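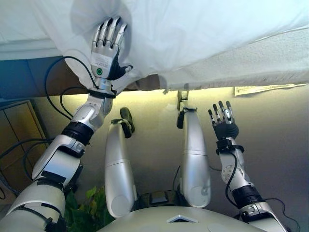 工单编号：1862
项目：Wonura 家用布品整理
设备：双臂人形机，左手四指加拇指，右手可见四指
报修人：Noemi Rizzi
处理人：Gizella Nyitrai
创建日期：21/3/21
状态：待复测

故障现象
执行“提布展开”任务时，左手正常捏起白布，右手抬至预备位后停住，手指保持微曲，不进入夹取动作。布料只有左手一个受力点，展开步骤超时，任务中止。连续运行 11 次，出现 2 次。控制台报错：右手接触确认超时。

初步检查
左手背指示灯为绿色，左臂无告警。右手单独执行开合测试，动作完整。右腕线缆重新插拔后故障仍可复现，暂排除接插件松动。

日志分析
出现故障的两次，布边检测均输出了有效结果，但高度值跳变超过 80 mm。布料较薄，略透光，背后墙面偏亮，下摆与墙面对比度低。规划器判定目标超出右臂可达范围，退回预备位等待，直至超时。左手不受影响，其夹取点在任务开始时已锁定。

临时措施
1. 布边高度改取多帧中值，跳变帧丢弃。
2. 右手等待超时后，左手保持夹持，不得自动松开；由操作员按暂停键后取布。
3. 复测期间人员不得进入双臂活动范围。线缆靠近前臂外侧，取布时注意勾挂。

备注
Jacinto Palacios 询问是否可以直接放宽可达范围阈值。不建议。放宽后右手可能在布后方空抓，并有碰到墙面的风险。

后续
Kirsten Beaudoin 负责更换深色布料做对照，背景光照不变。若对照组不再报错，布边检测模型的修正并入五月版本。复测记录附在本工单下，未附记录前不关闭。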